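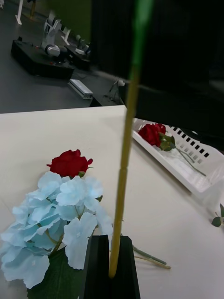

Flower table, Saturday, as the wrist camera gets it.

So we're up to 228 episodes! The target is 400 before the end of October, and Meron Kahsay keeps reminding me that the last lot (864 of the cube-stacking ones, remember those?) took us half the summer. Flowers are slower. A cube doesn't care how you grab it, but these stems roll, and the blue hydrangea heads are so wide they hide half of whatever you're reaching for.

I do the demos by hand in batches, then go and make tea, then come back and label. Anything where I dithered for ages over a grasp gets binned. I lost 116 that way in the first fortnight, which hurt a bit, but Meron trained a quick policy on the messy set and it copied my dithering beautifully, so out they went.

This week I'm changing the layout every time: red rose in the white basket, red rose out on the hydrangea, basket turned at an angle, stems pointing any old way. I got lazy about that with Bendska and it only ever learned one corner of the table.

Next up is eucalyptus. Wish me luck, those little round leaves catch on everything.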